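Nengate Picture Library
Thursday, September 14, 2023

1/ Today we are publishing our revised guidance on describing and naming image files before they are placed on a website. It applies to all member organisations and replaces the notes issued last December.

2/ The guidance covers file names, written descriptions, captions and file size. It does not cover copyright or licensing, for which separate terms remain in force.

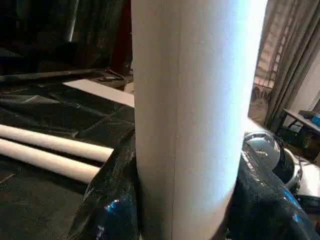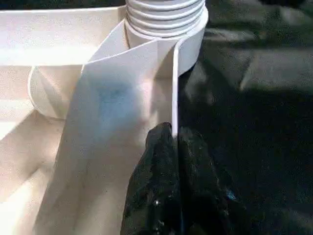
3/ File names first. A name should tell a colleague what the file holds without opening it. Please use lower-case words joined by hyphens, and keep the whole name under 70 characters.

4/ Names given by a phone or camera should be changed before upload. Once a page is live, changing the file name can break links from other sites, and the old address may stay in search results for some time.

5/ Written descriptions are a separate matter. They are read aloud by screen readers and are shown when a file fails to load. They should be written for those readers, in plain sentences, and should not be used as a place to store search terms.

6/ A description of 20 words is sufficient for most photographs. Charts and maps will need more — in those cases, give a short description with the file and set out the full information in the text of the page.

7/ Purely decorative files, such as borders and dividers, should carry an empty description. Leaving the field out altogether is a different thing: some screen readers will then read out the file name.

8/ Captions are visible to everyone and should add something the description does not, such as the place or the name of the project. Repeating the same words in both fields means that some readers hear them twice.

9/ On file size, we ask members to resize before upload. Our review of the Favus and Costance sites found 13 pages on which a very large original had been placed in a very small space. Both teams have since replaced the files.

10/ Members using the Gautam upload tool should note that it keeps the original file name by default. The setting can be changed under Preferences, and we recommend that site editors do so before the next batch is added.

11/ Existing pages do not all need to be corrected at once. We suggest starting with the home page, contact pages and any page that carries a form. Older news items may be left until they are next edited.

12/ Members have 3 months to bring new uploads into line — that is, until the middle of December. Questions may be sent to the web standards desk through the usual form, and replies of general interest will be added to the guidance page.

13/ The full text is available in the members' area, in standard and large print. A Welsh version will follow.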